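About Drodoter

Drodoter is a evening and weekend language school for adults. We teach Portuguese, Serbian, Russian and Italian in small groups, and we have done so from the same building since we opened. Most of our students work full time and come to us after their shift.

The school began as a single Portuguese class taught by Osvaldo Brandão, who is still our director and still takes the beginners himself each August. Serbian was added next, then Russian. Italian is the newest course and runs at two levels for now.

Groups are capped at 17 students. A full course is 30 lessons of 80 minutes, with a short break in the middle. Lessons missed through illness can be made up in a parallel group if there is a seat. We do not record classes.

Our teachers write most of their own material. The beginner Portuguese reader, Zillico, is used in all first-year groups and is included in the fee — there is nothing else to buy. The other languages use printed packets handed out at the first lesson.
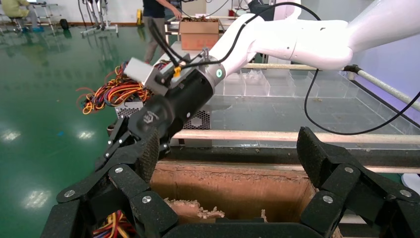
Milošević wrote to us after finishing the second Serbian course that the pace was slower than expected in the opening weeks, that the grammar lessons made up for it later, and that more time for conversation would be welcome. We have since moved one lesson in five over to conversation only.

The lending library holds 3,383 books, mostly novels and children's stories, along with a shelf of dictionaries that stay in the room. Current students may borrow two books at a time. Former students may borrow one.

Placement is done by a short talk with a teacher and a one-page written exercise. There is no charge for it and no need to prepare. Complete beginners can skip it and sign up directly.

We do not offer visa letters, certified translation or exam registration. For written translation we usually send people to Sedov, a separate office with its own prices.

The front desk is open from an hour before the first lesson until the last one starts. Fees are due by the second lesson and can be paid in two parts.

Page last updated 2025-04-10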